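Velero Novena Texts
Data card and README, release 3
Last updated 18/08/2025

Summary

Velero Novena Texts is a collection of 3,557 short devotional texts in English: novena days, litanies, closing prayers and the directions printed with them. The texts were typed from prayer cards and parish leaflets. Each one is stored as a single record with its saint, occasion and source. The collection is meant for people who study how popular prayers change as they are copied and reprinted. It is not a prayer book, and the order of the records has no religious meaning.

Maintainer: Zofia Olszewski

Contents

records.csv - one row per text
saints.csv - name table, with variant spellings
sources.csv - one row per card or leaflet
variants.csv - pairs of records judged to be the same prayer in different wording
NOTES.txt - open problems and known errors

All files are UTF-8. Fields are separated by commas and quoted where needed. Line breaks inside a prayer are kept as \n.

Fields in records.csv

record_id - fixed; never reused after a deletion
saint_id - points to saints.csv; blank for prayers addressed to no named saint
kind - novena_day, litany, closing, direction, blessing
day - 1 to 9 for novena_day, blank otherwise
petition - free text, as printed ("for a lost thing", "for a safe birth")
text - the full prayer
source_id - points to sources.csv
checked - y or n

The petition field has not been normalized. "For work", "for employment" and "to find a job" are three different values. Earlier releases grouped them under headings, and the grouping hid differences that users wanted to see.

Sources

The texts come from three private collections. The Sultitz cards are the largest group and are mostly single sheets with one prayer on the back. The Bednarek leaflets are folded and often hold a full novena, which is why they supply most of the novena_day records. The Zudard box holds loose cards with no publisher named, and dates for these are left blank.

Where a card has handwriting on it, only the printed text was typed. Handwritten names of the sick or the dead were not recorded in any form.

Typing and checking

Each text was typed by one person and read against the card by another. Spelling and capital letters follow the card, including plain mistakes. A missing letter is shown as an underscore. Words that could not be read are shown as [?].

A second reading of 900 records was done in July. It covered all litanies and a random draw from the other kinds. Corrections from that reading are in this release, and the checked field is set to y for those records only.

Repeated responses in litanies are written out in full each time, even where the card prints them once and then uses a dash or ditto mark. Users who want the printed layout will need to go back to the cards. 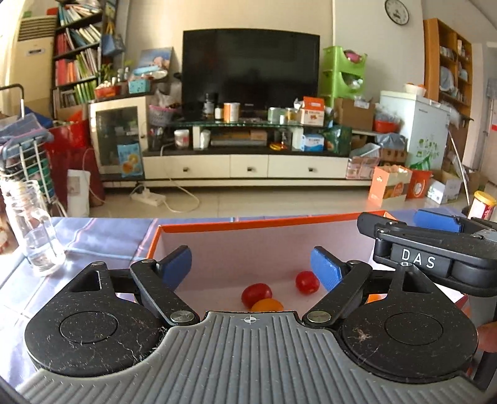 Cards that carry prayers to two or more saints have one row in sources.csv and several in records.csv. The card is the unit for storage and the prayer is the unit for counting. Sorting is done by card, before any typing, in shallow open trays. One tray holds one source group at a time, and the source_id is assigned when a card leaves it. A card found later to belong to another group keeps its first source_id, with the correct group given in the note column.

Known problems

- Saint names are not always certain. A card may say only "St. Anthony", and the choice between Padua and the Abbot was made from the wording of the prayer. These rows have certain = n in saints.csv.
- 15 records have a day value but belong to novenas with other days missing. They have been kept.
- Directions such as "say this prayer nine times a day and leave a copy in church" are sometimes printed as part of the prayer. The split between text and direction is a judgment by the typist.
- variants.csv is incomplete. It was built by hand, starting from the most common openings.

Uses to avoid

The number of records per saint shows what the three collectors kept. It should not be read as a measure of how widely a saint was honored. The printed promises on some cards ("never known to fail") are kept as text and have not been checked against any church approval.

Changes in this release

- certain column added to saints.csv
- blessing added as a kind; these were under closing before
- duplicate rows from the Bednarek leaflets removed
- day values fixed where a leaflet numbered its pages and its days in the same style

Corrections should quote the record_id and give the reading as it stands on the card.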